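Home | Posts | Bench notes | Parts list | About | Contact

We use cookies to remember your settings and count visits. Accept | Manage

Protective stops and the rice job

9/5/22

The scooping job has been stopping on me again. For anyone who skipped the January post: the arm picks up a spoon, takes rice from a bowl, moves it to a cup, and puts the spoon back down. I run it with a small sequencer I call Clukthorpe, which sends joint targets and watches motor current. If current on any joint stays over a limit for long enough, Clukthorpe holds position and waits for me to clear it.

Over one evening I ran 16 cycles. Seven finished. The other nine ended in a hold, all of them during the scoop or just after it. None happened in free travel, so I left the path planning alone and went looking at contact.

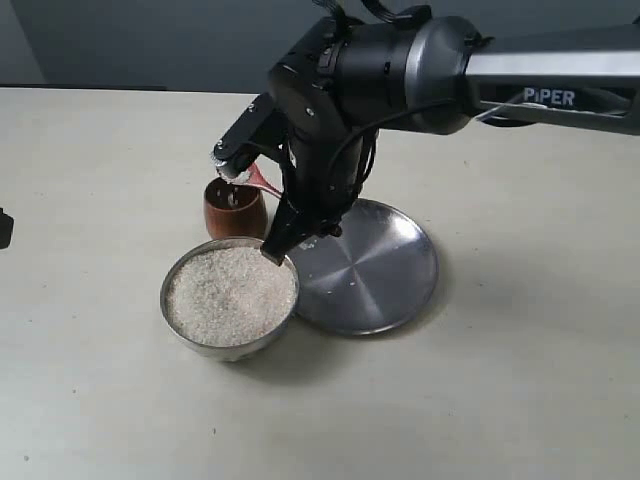 The log gives one line per control tick. On a good cycle, wrist pitch current climbs as the tool goes into the rice, levels out, then drops on the lift. On a bad cycle it climbs, levels, and climbs again. The second climb has a different shape from the first. It is close to a straight line, and it starts while the commanded position is still moving down but the measured position has stopped. Something solid is taking the load.

My first guess was the rice packing under the spoon. I tested that by stirring the bowl between cycles and got the same result. My second guess was a bad height for the bowl. I measured it again and it was fine.

The cause was the grasp. My scoop path is worked out from the tip of the spoon, and it assumes a fixed distance from the fingers to that tip. If the fingers close too far down the handle, the spoon is short and the fingers arrive at the rim or the rice before the path is done. The fingers are a lot stiffer than a spoon held by friction. The controller keeps asking for the last few millimetres, can't get them, and the current runs up until the hold trips.

The limit was doing its job. The fault I'm less happy about was in what came next. I had written the recovery step months ago and never gone back to it. After a hold is cleared, it opened the gripper first and lifted second. With the arm loaded against a steel bowl, opening first drops the tool and lets the stored error go all at once. On one run the arm jumped sideways before it lifted. My hand was on the stop button and nowhere near the bowl, but I had been clearing earlier holds with my other hand resting on the table. I don't do that any more.

The new order is as follows. Set the commanded position to the measured position. Wait for current to settle. Lift straight up. Only then decide about the gripper. If current hasn't settled after the wait, it stays put and I cut power by hand, with the arm supported.

That left the grasp itself. I had been picking up the spoon at a taught point, with the gripper coming down wherever the spoon was on the day I taught it. A handle lying at an angle makes this worse, as a small error along the table turns into a larger one along the handle.
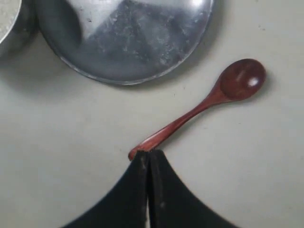 The pickup now uses the handle end as its reference, and the fingers close at a set distance in from there. After closing, it lifts a little and checks the finger opening against the expected handle thickness. If the reading is wrong, the spoon goes back down and the cycle ends without going near the rice.

I also dropped the current limit for the scoop segment only. The old number was chosen for the whole path and had far too much room in it. The log line that made this obvious was tick 1,081, where the measured position had been flat for a long stretch and the limit still hadn't tripped.

With all three changes in, I ran 13 more cycles. Twelve finished. One ended at the thickness check, which is where I want it to end. I don't consider that enough runs to call it fixed, and I haven't tried a different spoon.

Still to do: a proper log of every hold with the grasp reading beside it, and a second stop button on the left side of the bench.

3 comments

Engelbrecht
Did you look at lowering the position gain for the scoop instead of the limit? A softer arm would stop the error building up in the first place.

Anathi Kekana
We had the same open-before-lift bug on a bottle rack at work. It was copied from a demo script and had been in there for ages. Worth searching your other recovery steps for it – ours was in four places.

Tustelov
How long is the settle wait?

Get new posts by email. Enter your address to subscribe. Unsubscribe at any time.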